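Print | E-mail

Slow Water: Three Days on the Mollbridge Canal

November
By Nelli Miettinen

The hotel barge Pekonmont leaves its mooring at Mollbridge shortly after breakfast, when mist still covers the lower basin and the lock office has not yet opened its shutters. The vessel carries twelve guests in six cabins. The route to Trosow takes 3 days and includes two nights on board, with all meals, bicycles, and guided walks covered by the fare.

Passengers who expect to travel far will need to adjust. The barge moves at walking pace, and many choose to step ashore at one lock and rejoin it at the next. The towpath is level and well maintained, although the stretch beyond the Kashyap vineyard can be soft after rain. Sturdy shoes are recommended.

Kashyap is the principal stop on the first afternoon. The estate presses its own cider as well as a dry white wine, and visitors are received in the old cooperage for a tasting of five varieties, served with smoked trout and rye bread. The tour lasts 60 minutes. Bottles may be purchased and delivered to the barge before departure.
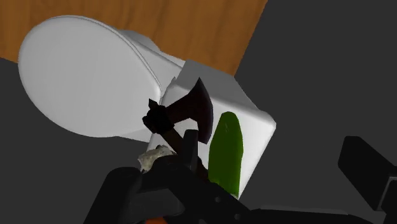 According to Miettinen, an hour at the estate is too short, and guests with a serious interest in cider should ask for the cellar visit when they book. The cellar is open to small parties only, and places cannot be reserved on the day.

The second day is given over to the lock staircase and the market town above it. Lunch is taken ashore. The evening meal, served on deck in mild weather, draws on the morning's market: leek tart, roast duck, and a plum dessert that appears on the menu throughout the fall.
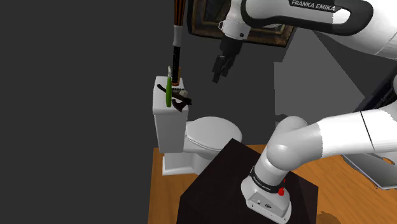

Reading time: 2 minutes

Trosow comes into view late on the final morning, first the grain towers and then the long stone quay. The town museum holds over 3912 objects from the working years of the canal, among them painted water cans, toll ledgers, and a complete set of lock keepers' lamps. Admission is included for barge guests who show their cabin card.

A return bus to Mollbridge departs from the quay at 4 p.m. Luggage is transferred from the barge by the crew.

Print | E-mail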